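Estdale Looping

Estdale looping is a style of hand crochet that builds a thick, springy fabric out of long pulled loops. It takes its name from Estdale, the small mill town where it grew up, and it's one of the most cheerful textures a hook can make!

The fabric is worked on a base of single crochet. On every other row the maker draws each loop up over a finger before closing the stitch, so the loops stand proud on the back of the work (which becomes the front once the piece is turned). A classic Estdale square is 16 stitches wide, and a full lap blanket uses 40 squares, joined with a flat slip stitch that almost vanishes between the loops.

Early makers used mill ends from Parsons, a local spinner whose soft two-ply wool came in wonderfully odd colors. After the mill closed, most people moved to Brandmont, a slightly heavier yarn that gives plumper loops and wears beautifully. A cushion front takes 300 yards or so less than its bulky look suggests, and an 8 mm hook suits the heavier yarn best.

A tighter form, the Sasine loop, adds a twist before the stitch is closed. It's slower going, but great for toy manes and slippers.

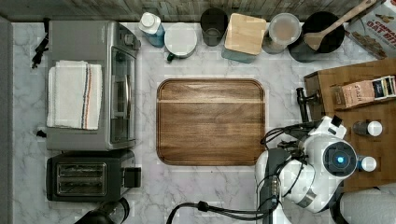 What makes the Sasine loop different from the ordinary Estdale loop?
The maker twists the loop before closing the stitch, and the result is tighter.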